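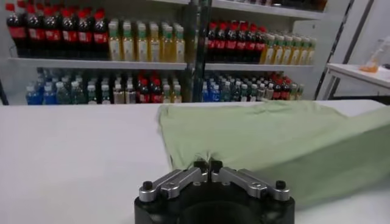 1. Where the book club program stands

Progress report to Nuria Miranda, Tidar Fund
From: Trevor Lapointe, Proltley Library reading program
Covers: first half of grant, crime & suspense strand

Short version: on schedule, a bit under budget on books, over on postage. Attendance good. One title swapped. Details below, sorry for the note form, we open again Sunday and I still have boxes to unpack.

2. Groups

Three groups running. Tuesday-type evening crowd at Proltley main, the lunchtime group at Trermont branch, and the large print group, which meets wherever the heating works. Large print started late (books came in late, supplier's fault, credit note received). They've caught up, one title behind now.

268 loans of the club sets so far. That's sets bought with your money only, not the regular shelf copies. Renewals not counted. If you want renewals counted let me know before the final report, the system can do it but Gerardo has to pull it by hand.

Trermont lunch group is full. Waiting list. We'd like to split it in January but need a second discussion leader and there's no line for that in the budget. See 6.

3. Titles

Read and discussed: the two police procedurals, the country house one, and the first of the romantic suspense picks. The romantic suspense got the longest discussion of the lot. Half the room had guessed the brother by chapter ten and wanted to say so. The other half thought the love story got in the way of the case and would have cut it by a third. Several people have asked for the next in the series, which we don't have. Holds placed through the county.

Dropped: the Norwegian translation. Out of print in paperback, and hardbacks would have eaten whats left of the line. Svend Vestergaard suggested a Danish one in its place, shorter, cheaper, in stock. Ordered 40 copies. Arrived, covered, labeled.

Content notes: we said in the application we'd put a slip in each book for violence etc. Done for all titles. Feedback mixed. One reader said the slip gave away the second body, and she was right, so that slip has been rewritten.

4. Author visit

Iker Valcárcel confirmed for November, evening, Proltley main. He'll read from the new one and take questions. Fee as agreed, travel on top, hotel not needed. Vidal Books will run the sales table and give us back a share of sales, percentage still being settled. I'd rather have that in writing before posters go out. Chasing.

Sound system in the main room still hums. Borrowing one.

5. Money

Books: underspent, mostly the translation swap.
Postage: overspent. Homebound readers signed up faster than planned and large print is heavy. No way round it that I can see.
Printing: on target.
Author fee: not yet paid, due after the event.
Full sheet attached seperately, Gerardo Fajardo has checked it against the ledger.

6. What we need from you

a) OK to move the leftover book money to postage.
b) A yes or no on paying a second leader at Trermont out of the same leftover, if there's enough after a).
c) Your logo in a size that prints. The one we have goes fuzzy on the posters.

7. Next

Reader survey goes out with the Danish title. Same questions as at the start so the two can be compared, plus one on the slips. Spring list needs choosing, groups are voting, currently a legal thriller is ahead and a cozy with a bakery in it is close behind. Will send the list when its settled.

Trevor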